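## 4.2 The Made Bed as a Storage Surface

The previous section dealt with chairs, and readers who came to this paper for chairs may safely stop there. What follows concerns the bed, and in particular the hours between morning and night when a bed has no sleeping to do and is treated by its household as a large, soft table.

Our participants did not describe it this way. Asked in the opening interview where they put clothes that were neither clean enough for the drawer nor dirty enough for the wash, most named a hook, a hamper or "the chair." Few named the bed. The diaries tell another story. Of the 55 households in Clumley who kept a diary for us through January, the large majority recorded at least one item of clothing or loose cloth lying on a bed at the evening check, and many recorded one at every check they made. One participant in the Van Dusen apartments wrote "nothing on bed" on Monday and then, lower on the same page, listed two sweaters and a towel. When we asked about this she said that those had been on the blanket.

We have come to think she was making a serious point. The diaries keep a fairly steady line between the bed, meaning the sheets and whatever happens inside them, and the top layer, meaning the blanket or throw pulled over everything once a person is up. Things put on the sheets bother people. Things put on the top layer hardly register as having been put anywhere. The blanket takes the blame and the bed stays, on paper, made.

### 4.2.1 Prints, plain cloth and what gets noticed

Our first guess was that a dropped item would be noticed sooner on a plain blanket than on a patterned one. A busy print, we reasoned, would hide things. Mạch argued for this view in our early meetings and has asked that it be recorded that Paul argued for it too.

The diaries support it only for small things. Socks do vanish into a print, and one hair tie was entered as lost on two evenings before being found on the same quilt. For anything the size of a shirt the print seemed to work the other way. A pattern is a thing the eye already knows, and a plain dark cloth lying over it makes a hole in it. Participants with children's prints were especially clear on this. They wrote of an item "covering the dinosaurs" or "sitting on the moon," and they gave the print's animals and planets a certain right of way. Figure 3 shows the kind of contrast we mean.

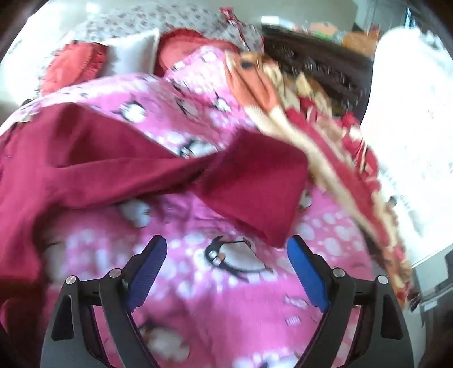
*Figure 3. Plain maroon cloth lying over a pink penguin-print blanket. Coded as "large, plain, on print."*

A cloth of this color on a ground of that color does not hide. It does, however, stay. Being noticed and being moved are separate events in our data, and the gap between them can be long. Several participants noticed the same garment at the morning check, the evening check and the next morning's check, each time with what reads as fresh surprise. The longest run for a single item belonged to a gray cardigan, which was entered so often, and in such warm terms, that Paul at first took it for a cat.

### 4.2.2 Folded, draped and heaped

We sorted the cloth entries, nearly 500 of them, using the Skernura scheme, which gives three states for an item at rest: folded, draped and heaped. The scheme was drawn up for linen closets and assumes a certain standard of conduct. It was soon in trouble.

"Folded" gave us little work. People know when they have folded something, and they write it down with some pride. "Heaped" was also fairly easy, though participants disliked the word and used "set down" wherever they could. The trouble was all in "draped." To drape a thing is to put it down on purpose, with some thought for how it falls. To heap it is to let go of it. In a photograph these can look much alike, and a cloth may be spread flat at one side, doubled over in the middle and bunched up at the other, so that it meets all three definitions without moving.

We settled on a rule. If more than half of the item lay in a single layer, it was draped. If not, and if no straight edge had been made on purpose, it was heaped. The rule is crude, and "on purpose" is carrying more weight than we would like. It did bring the two of us to agreement on most of the entries we had been fighting over. The rest were settled by whoever had more tea left.

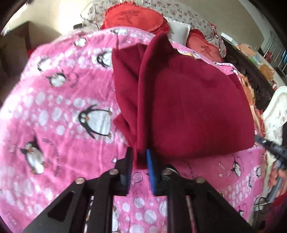 Fleece deserves a paragraph of its own, because it behaves badly under any rule. Thin cotton gives way when dropped and lies more or less where it is told. Fleece holds itself up. It will stand in a peak over nothing at all, and the air under it makes a small item look like a large one. On a top layer which is itself fleece the problem doubles, as the two naps catch a little and the upper cloth keeps whatever shape it landed in. Participants who tried to smooth such a cloth flat while it lay on the bed reported dragging the blanket along with it, after which they had two things to straighten in place of one. The method most often described as working was to pinch the cloth near its middle, lift it clear of the blanket, and only then look for a corner.

We had supposed that people would look for the corner first. The instructions in the Dediveck laundry booklet, which a good number of our households had on the shelf, say to "locate two corners" before anything else, and show a drawing of a person doing so with a calm face. Hardly any diary describes this. Corners, in a heap, are under the rest of it. People take hold of the part that sticks up, shake, and see what comes out.

### 4.2.3 The pillow boundary

One finding we did not go looking for has to do with where on the bed things are put. Items gather at the foot and through the middle. They thin out toward the head, and on the pillows themselves they were rare enough that participants tended to add a note of explanation when it happened. A bathrobe on a pillow was "only while I found the belt." A school sweatshirt on a pillow was "not mine." No such notes were offered for the foot of the bed, where, in one household, a winter coat spent long enough to be given its own line on the form.

We read this as a matter of faces. The pillow is where the head goes, and even people who are at ease with a three-day pile at their feet do not want it where they breathe. The print, if there is one, makes no difference here that we could find. Penguins, stripes and plain cream were all equally good at losing ground to laundry up to the pillow's edge and no farther.

What clears the surface in the end is bedtime. Tidying as such, meaning the return of an item to a drawer or hook during the day, accounts for a modest share of removals. The larger share took place in the last minutes before the light went out, and the place the item went to was, most often, the chair. Section 4.1 should be read again with this in mind.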